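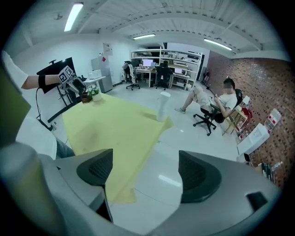
Hand-held grippers in use at a table spread with a yellow cloth.

Automation at work is usually discussed in terms of headcount. At Treloar, where table setting and linen handling are being prepared for robotic systems under the Parik program, that question has received a full hearing. A second one has received far less: what becomes of the job held by the people who teach the machines.

The work requires an operator to handle ordinary objects with a gripper in place of the fingers. A cloth must be spread, and a cup must be set upright. Tasks learned in childhood become slow again. Of the 494 sessions scheduled in the first phase, 424 were accepted for training use. The remainder were discarded, and under the present rules the operators received no credit toward their targets for them.

This author considers that rule mistaken. A discarded session takes the same effort from the wrist and shoulder as an accepted one. Treloar should count hours worked, as its Melodetti site has done since February, and should limit continuous gripper work to 2 hours before a change of duties.

There is also the matter of skill. Experienced linen staff know how a fabric will fall before they let go of it. When that knowledge is recorded, it acquires a value to the employer which the present pay grades do not recognize. Dotico, the contractor for the program, is paid for each accepted session. The staff remain on the grade they held before the program began.

Management has agreed to review the grades within six months. The review should include the operators themselves, and its findings should be published before any second phase is approved.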